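Words from the bookshelf: the ones we borrowed from Dickens

30 Jun 2024 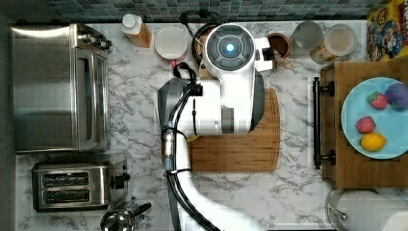

A chopping board on a marble-patterned worktop.

Hello again, word lovers! Last time I promised you something on novels and the words that climb out of them, and I've had a lovely fortnight with my feet up, rereading Dickens and calling it work. (My family is not convinced.)

What set me off was a question after our April meeting at the Skesthorpe library. Marwa Tazi wanted to know whether calling somebody "a bit of a Scrooge" counts as using a real word, or whether it's still just a name. I gave a very poor answer on the night, something about capital letters, and I've been chewing on it ever since.

So, Scrooge. A Christmas Carol came out in 1843 and I'd guess most people who use the name have never read a page of it. They've seen a film, or the Muppets, or they've simply heard their gran say it about the man who wouldn't put the heating on. The dictionaries have it as a noun, usually with a capital, and to me that settles it. If you can put "a" in front of it and everyone in the room knows what you mean, it's a word. Sorry, Marwa, I should have said that in the first place!

The funny thing is that we only remember the first half of him. By the last chapter Scrooge is buying the biggest turkey in the shop and giving Bob Cratchit a pay rise, and Dickens tells us he kept Christmas well for the rest of his life. None of that got into the word. Poor man, he changes completely and the language never forgave him.

Then there's the gamp, which I do wish would come back. Mrs Gamp is the nurse in Martin Chuzzlewit, fond of a drink and always carrying a great big battered umbrella, and for years afterwards people called any large untidy umbrella a gamp. My grandmother said it without thinking. I tried it at the bus stop in Sevstead last week -- "I've left my gamp at home" -- and the woman next to me moved her bag to the other side.

Pecksniffian comes out of the same book. Mr Pecksniff talks about virtue from morning to night and hasn't any, so it means that sort of oily, pious hypocrisy. It's a mouthful, and you can't really say it when you're cross, but it looks marvellous in a letter to the council.

Podsnappery I like even better. Mr Podsnap in Our Mutual Friend gets rid of anything awkward by sweeping it behind him with one arm and announcing that he doesn't want to know about it. He's terribly pleased with himself and with being English. We all know a Podsnap. I have worked for 2 of them.

Micawber does turn up now and again, mostly in the money pages. He's the one in David Copperfield who is forever sure that something will turn up, and who has that famous bit of advice about an income of twenty pounds and what happens if you spend sixpence too much. A Micawber is a cheerful optimist with no savings, and I say that with great affection, being married to one.

A word of warning, though. Dickens gets handed a lot of credit he may not deserve. People will tell you that he invented "boredom", and it does appear in Bleak House, but it seems to have been in print before that. The same thing happens with "what the dickens", which can't be anything to do with him at all as it's in The Merry Wives of Windsor, more than two hundred years too early. In that one it's a polite way of saying "devil". I had a very jolly argument over this with my brother-in-law, who owes me a pint.

If you fancy reading along, we've picked Our Mutual Friend for the summer. It is long, I won't pretend otherwise, and the first few chapters throw a lot of people at you. I'm doing 20 pages a night with a pencil in my hand and I'm on chapter 17. The Jayasinghe bookshop has put 6 second-hand copies by for us under the counter, so ask if you don't see them. Anyone who prefers to listen can find the recording on Fleneo, and there's no shame in that whatsoever, as Dickens loved reading aloud and I think he'd be thrilled.

Do send me your own finds as you go! I'm after names that have turned into words, from any author you like. I've already had Man Friday, Lothario and Svengali, and somebody has put in a strong case for Jekyll and Hyde, though we can't agree whether that makes one word or two. Drop them in the box at the library desk or just reply to this newsletter, and I'll go through the best of them next time, along with the malaprop, which I've been saving.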